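Home | Standards | FAQ | Contact

Cell Practice FAQ: Dry Goods Handling

How fast may the arm move near open glass?
No more than 300 mm/s. Tallton cells use the same limit.

Who can clear a protective stop?
A trained operator, from outside the cell.

When are finger pads replaced?
After 53 hours of use, or sooner if cut.
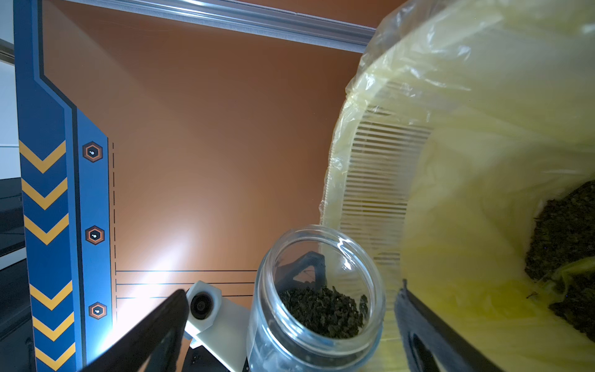
Dried leaves in a glass jar, with the lined container at right.

Comments (2)

Riaan Mabaso: Does the speed limit apply in teach mode?

Lu: Yes, all modes.

Ciralora | Contact | Back to top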